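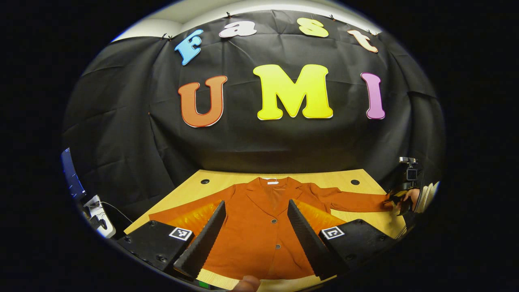 So I won the Talpur box set, which is funny if you know me, because I have never won a thing in my life, not even a school raffle. Stekovell was giving away 2 copies of the complete series, all 4 seasons, and to enter you had to name the best episode and defend it in under 500 words. I wrote mine at the kitchen table at two in the morning, wearing a blanket like a cape! I picked the one where the lighthouse keeper comes home to Anulcombe and finds foam letters pinned up on black cloth, a big yellow M in the middle and an orange U beside it, and has to work out who left them. Everybody hates that episode. I cried at it twice.

The email came while I was on the bus to Sirkesell, and I yelled so loud the driver checked his mirror. Then I read the rest. Winners had to pick up the prize in person, at the store, before six. It was twenty past five and I was going the wrong way!

I got off and ran (I don't run, I want that on the record) and made it with my shoelace dragging. The clerk slid the box across and said it usually sold for 60 bucks, did I own a player?

I did not own a player. I stood there hugging the thing, breathing like a horse, and asked her what time they closed and how much the cheap ones were.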